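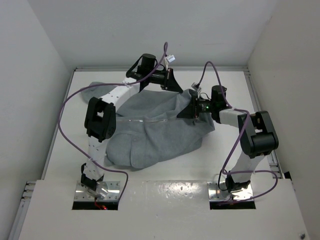

Can you visit the Hodness knitting mill without booking ahead?

On the open day in November, anyone can walk in at the front gate on Mill Lane. The rest of the year it is groups only, arranged through the office.

I went to the open day with my sister. We drove over to Vurkwood in the morning and got there a little before ten. The main lot was already full, so we were sent to a field behind the fire station. It was muddy. Wear boots if you go.

Admission was $2, cash, which also gets you a paper map. The map is not very good. It shows the dye house on the wrong side of the river, and we met several people walking back the other way with the same complaint. There are painted arrows on the ground and you are better off following those.

The mill makes fleece and sweatshirt cloth, mostly sold by the roll to smaller companies that do their own cutting and sewing. I had expected something more like a museum, but it is a working place and most of the machines were running. The knitting room has circular machines taller than a person, with cones of yarn on racks above them. The cloth comes out as a tube and winds up underneath. It is loud in there. Foam earplugs are in a bucket by the door and you can't go in without them.

Our guide was Shahla Asadi, who has worked in the knitting room and now runs the finishing department. She had to shout for the first part and then gave up and pointed. Once we were out in the hallway she went back over what we had seen. The part I remember is how they find a bad needle. One broken needle leaves a line running the whole length of the roll, so the operators check the cloth under a lamp at the start of each shift and again after lunch.

From there we crossed the footbridge to the dye house. You only see it from a balcony. It smelled a bit like wet cardboard, and it was very warm after the walk over. They were doing a dark green that day. A rack on the wall held little squares of past colors with the recipe numbers written on the back. Number 241 is a brick red that a school uniform company has been ordering since before the current owners. A man in our group asked if he could have one of the squares and was told no.

Finishing was the best stop for me. Plain knit cloth goes through rollers covered in fine wire, which pull up the surface and make it fuzzy. We were handed pieces from before and after to feel. Shahla said that if the wire is set too close it thins the cloth, and if it is set too far off you get bald patches. She passed around a piece with bald patches too. My sister asked why her sweatshirts always pill under the arms, and was told that short fibers work loose where the cloth rubs, and that washing inside out in cold water slows it down. Fabric softener doesn't help.

Lunch was in the old canteen. Soup and a roll, or a cheese sandwich. The coffee was fine. There is a larger bakery in town called Zaddale that a few people recommended, but the line went out the door when we passed it later.

After lunch there was a small sale in the warehouse. Three outside companies had tables along with the mill itself. Nouri, who make work jackets, had samples and seconds in mixed sizes. Most of the seconds had crooked pockets or a zipper that caught near the bottom. I bought a gray one with a wavy hem and have no complaints. The mill was selling remnants by weight out of bins, and the good colors were gone by one o'clock. If remnants are what you want, do the sale first and the tour second.

The tour took two hours with the walk across the river. There are stairs up to the dye house balcony and no elevator, and the person at the gate told us they do not have another way to see that part. The knitting room and finishing are both on the ground floor. Strollers were being left at the gatehouse.

They cap the day at 300 visitors and turned people away in the afternoon, so come early. The gate opens at nine thirty and the last tour leaves at three. Restrooms are next to the canteen and there is another set by the warehouse, which had no line at all.

We left by the river road, which was slower but kept us out of the traffic by the fire station.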